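From: Ebere Omoregie
To: declutter-swap list
Date: Tuesday, September 7, 2021
Subject: Re: [declutter-swap] the charger drawer, again

> I've got one kitchen drawer that is nothing but plugs and cords, and
> I swear it breeds. I tried the divided tray somebody recommended in
> the spring and within a week it was all one heap again. Does anyone
> have a system for chargers that doesn't involve buying a label maker?
> Also, do I really have to keep the ones for phones I no longer own?

Oh boy, do I have opinions on this one! Sorry in advance for the length, I've got coffee and a quiet morning.

Second question first: no, you don't have to keep them. I hung on to a brick from a Molleo phone I bought some time around 2000 (the phone itself went in the lake, long story) and moved it through three apartments. When I finally went through everything last November I had 37 plugs and cords. There are two of us in this house. I kept 21, which my sister says is still nuts, and the rest went to the electronics drop-off at the Walwood library. They take them at the side door, by the way, the front desk will just send you around.

Now the system, if you can call it that. I gave up on dividers completely. They're always the wrong size, and then you're standing there trying to cram a fat plug into a slot made for forks. What I do now is two open containers, side by side. The taller one with the handle hole is for wall plugs only, the low one with the slots is for whatever I haven't decided on yet. When the low one fills up I have to sit down and deal with it, no buying a third one. Cords live somewhere else (a Risell shoe bag on the back of the closet door, and it's ugly, and I don't care).

The main thing is you do the sorting on a big bare stretch of table where you can spread out, and you do NOT do it crouched over the drawer. I did mine over the drawer the first time and I just kept putting things back in. Get the bins up on the table, right next to each other so you're only moving your hand a few inches. And pick two different colors! Mine are gray and blue, same as these, and I can toss stuff in half asleep.
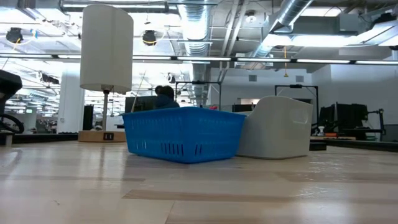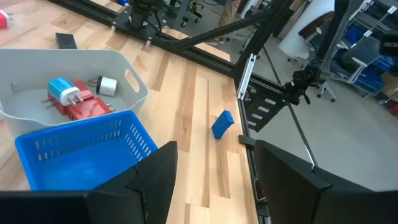
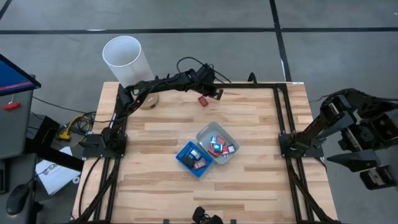 The other trick I picked up is a bit of masking tape on each plug with the name of the thing it runs, written in pen, no label maker needed. Do it the day the thing comes home or you never will. I've got one that only says "K?" and I think it belongs to the Kwiatkowski clock radio in the guest room but I'm scared to throw it out until I've checked.

Oh, and somebody asked a while back about washing slotted baskets. Mine goes in the sink with dish soap and an old toothbrush for the slots, then upside down on a towel overnight.

If anybody near Walwood wants a divided drawer tray, I have one, barely used, you can guess why. Write me off list and I'll leave it on the porch.

Ebere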